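Minutes of the staff and management meeting, Iltimska assembly site
Date: March 17, 2023
Chair: Oisín Mac Carthaigh
Present: day shift, evening shift, maintenance, planning, one guest from Kiveo
Apologies: the quality office

1. Minutes of the last meeting
The minutes were accepted with one correction. Under point four it should say "evening shift", not "both shifts".

2. Progress with the two-arm station
The guest from Kiveo reported on the training of the station. At present it works only with the practice board, on which blue pegs and blocks must be put into their places on white plates and frames. The real Brallance housings will come after the practice work is approved. The log for the last period shows 645 attempts, and in 176 of them a person had to step in. Kiveo considers this normal for the stage we are in. The evening shift asked that the reasons for stepping in are written down also, because the number alone does not help the person who stands there.
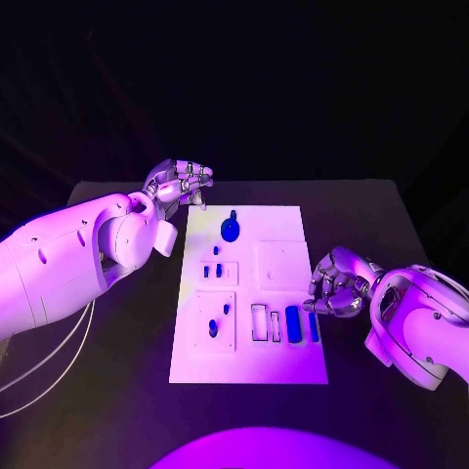
It was asked if the station will take the whole insertion work or only a part of it. The Chair answered that the plan is for the small pegs first. The cable work stays with people, and there is no plan to change this before June. Planning added that the Betancur order is not included in any calculation with the station.

3. What changes for the assembly group
The Chair explained that no post is removed. Two persons per shift will have a new task: to prepare the parts, to watch the station and to stop it when something goes wrong. Several colleagues said that watching is more tiring than doing the work by hand, and that one hour without a change is too long. It was agreed to try a rotation of 43 minutes, which fits between the present breaks -- the shift leaders will say after four weeks if it is good.

The question of pay was raised. A person who corrects the robot has more responsibility than before, but is still in the same pay group. The Chair could not give an answer today and will bring it to the management. This point was also open at the last meeting, and the staff side asked to have it noted.

4. Training
Each person in the assembly group will get one day of training with Kiveo. The day is paid and counts as working time. Colleagues who do not want to work at the station can say so in writing to the shift leader, and this will have no effect on their other duties. The handbook is at the moment 100 pages long and has many technical words. Maintenance offered to make a short version in plain language, to be kept at the station.

5. Light and noise
The day shift asked if the lighting near the station can be changed, as some find it hard on the eyes. Maintenance will look at it together with Kiveo. There were no complaints about noise.

6. Other matters
The lockers on the ground floor are still not repaired. Maintenance waits for the locks.

Actions
Reasons for stepping in to be added to the log -- Kiveo
Question of pay group to management -- Chair
Short handbook -- maintenance
Rotation plan on the notice board -- shift leaders

The next meeting will be announced by planning.

© 2023 Iltimska | Contact the site office | Back to top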